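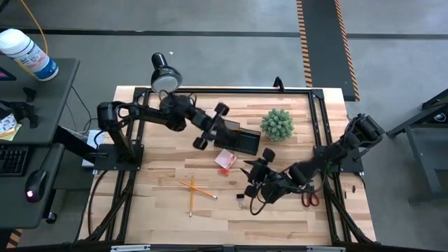

Keeping small items in order on a shared wooden desk

Posted by Natália Michalík, March 20, 2023

Our office has a shared desk with a solid wood top, and members of staff regularly leave pencils, sticky notes and clips spread across it. Could anyone recommend a suitable arrangement? A small plant must also remain on the desk.

Oldřich Kuruc
A mesh organiser with a divided insert is generally sufficient. Pencils should stand in the mesh section — sticky notes are best kept flat beside it, where they can be reached with one hand. The plant may be placed next to the organiser, provided that its pot stands on a saucer. Water left under a pot will mark untreated wood.

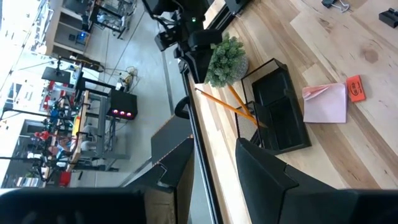
Mesh organiser with two pencils, plant and sticky notes alongside.

Branislav Sýkora
We purchased 19 organisers from Koubek in January and they have been satisfactory. Please check the height of your drawers first.

Guðlaug Brøndum
A drawer would be preferable.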